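Drondari: Redebeiträge zur Außenpolitik, README zum Datensatz

Schön, dass ihr hergefunden habt! Drondari sammelt Kommentare, Blogeinträge und Thesenpapiere zur Sanktionspolitik, alle auf Deutsch und alle mit Angabe der Textsorte. Wir sitzen seit dem Frühjahr daran und freuen uns riesig, dass die zweite Fassung endlich steht. 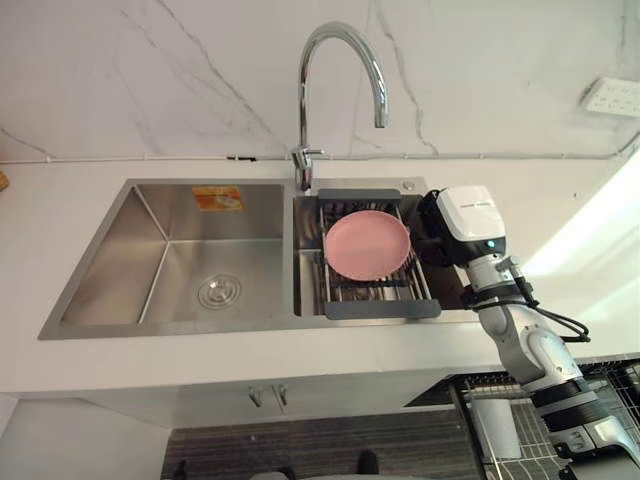
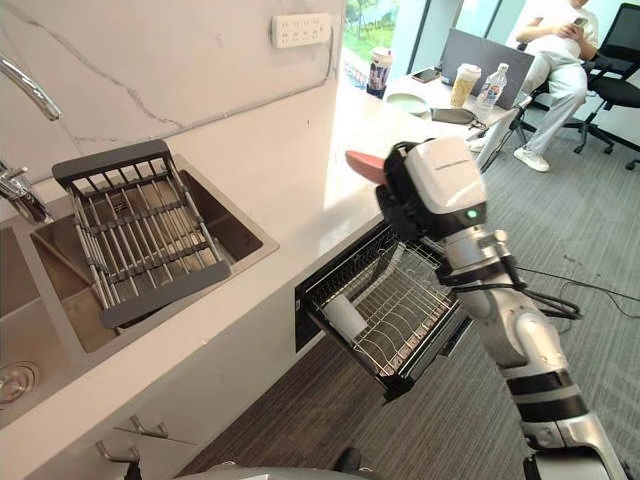
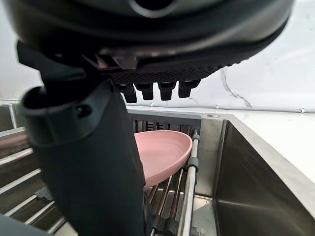
Wie erkenne ich, ob ein Text aus einer Denkfabrik oder aus einem privaten Blog stammt?

Das steht in der Spalte herkunft. Dort gibt es die Werte institut, blog und presse; ist die Quelle unklar, bleibt das Feld leer.

Umfang

Enthalten sind 900 Texte, davon 90 mit doppelter Annotation. Kein Text ist kürzer als 100 Wörter. Gerade die doppelt annotierten Stücke sind ein Schatz, denn an ihnen sieht man wunderbar, wo sich zwei aufmerksame Leute beim Lesen desselben Absatzes uneinig sind (bei Ironie nämlich ständig!).

Felder

id: laufende Kennung, bleibt über alle Fassungen gleich
herkunft: siehe oben
haltung: befürwortend, ablehnend, abwägend
adressat: Regierung, Parlament, Öffentlichkeit
zitatkette: verweist auf die id des Textes, der zitiert wird

Die zitatkette ist unser Lieblingsfeld. Man kann damit verfolgen, wie eine Behauptung aus einem Blog in ein Thesenpapier wandert und von dort in den nächsten Leitartikel, manchmal fast wortgleich.

Was sich in Fassung 2 geändert hat

Die Teilsammlung Brinent ist neu dabei und bringt viele Texte zu Exportkontrollen mit. Dubletten aus Stoso sind entfernt. Die Haltung »neutral« heißt jetzt »abwägend«, alte Skripte müssen also angepasst werden.

Bekannte Lücken

Leserkommentare fehlen ganz. Bei der Teilsammlung Morrison sind die Überschriften nachträglich vereinheitlicht worden, für Stiluntersuchungen an Titeln taugt sie deshalb wenig. Blogs sind stärker vertreten als die Tagespresse.

Nutzung

Für Forschung und Lehre frei, bitte mit Nennung von Drondari und der Fassung. Korrekturen nehmen wir liebend gern an, am besten gleich mit der id. Die nächste Durchsicht ist für September geplant.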